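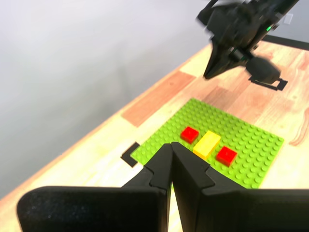 One reply to the abstract said that two small arms putting toy bricks on a green plate can't hurt anyone, so why spend a whole slot on a stop fault?

Read that out and leave it up for a moment. It is a fair question. The reply is that the fault was in the stop chain, and the stop chain doesn't know what size of arm it is wired to. The same Zuvis controller is sold for larger machines.

Setup, keep it short

Tumesari cell, two arms, one table, a two-finger gripper on each. Both work over the same baseplate. Black corner markers on the table for reference. Bricks are 2x2 and 2x4. One controller per arm, both reporting to a supervisor on a separate PC. One stop button, wired to both controllers. Guard distance between the arms is done in software, by the supervisor.

Say clearly that the guard distance was never rated as a safety function. People will ask, so say it first.

What happened

Morning run in January. Operator pressed the stop with arm A over the plate and arm B on its way in. Arm A stopped. Arm B carried on for 400 ms, then stopped. In that time it closed the gap and touched the other gripper. One finger tip chipped, one joint out of calibration, no injury. The operator's hand was on the button, outside the reach of either arm.

Don't make more of the damage than there was. A new finger takes almost 22 minutes to fit and calibrate. The point is the delay.

The log

Pause here, the timestamps are hard to read from the back. Arm A shows the stop input going low and drives off in the next cycle. Arm B shows the input going low at the same time, to within one cycle. The drives stay on. So the wire was good and the input was read. Our first report said "probable loose connector" and we sent it out before anyone had opened the second log. Admit this.

Cause

Arm B had been put into a smooth stop mode during commissioning, to keep it from shaking bricks off the plate. In that mode the controller finishes the current motion segment before it ramps down. The setting was meant for program pauses. In the firmware version we had, it was applied to the stop input as well. Arm A had been swapped out later and came with the default settings, so it stopped at once.

Two arms with the same part number, same firmware, different parameter file. The inspection sheet checked part number and firmware.

Why testing missed it

The stop test was done with the arms at rest, or moving slowly between taught points. Short segments, so the ramp started quickly and the delay was too small to see by eye. On the day, arm B was in the longest move in the program. We repeated it 6 times on long segments with arm A parked clear of the table. Every run overran, by an amount that followed the length of segment remaining.

Changes

Stop input now cuts drive power through a relay, outside the controller. Bricks may fall. That is accepted.
Smooth stop is off on both arms.
Parameter files are compared at start-up and a mismatch blocks the enable.
The stop test is done at full speed, in the longest move, with one arm at a time. Time to standstill is measured and written down.
Adomaitis checked the relay wiring for us and found one contact wired to the wrong side. Corrected before the cell was switched back on.

Still open

The supervisor's guard distance assumes both arms stop together. With the relay they very nearly do, but arm B sags slightly at the wrist when power goes, and we have not put a figure on the sag with a brick in the gripper. If Prolotari have numbers from their own cell, ask them in the break.

We also don't know how many other stored parameters differ from default for reasons that have been forgotten. The comparison finds differences between the two arms. It does not find a bad value that both of them share.

Questions

Likely one: why not a protective stop with power kept on? Answer: possible, needs a rated monitor, not fitted to this model.
Likely two: was the supplier told? Yes, with both logs. Reply received, fix promised, no date given.
If short of time, drop the sag and go straight to the full-speed test.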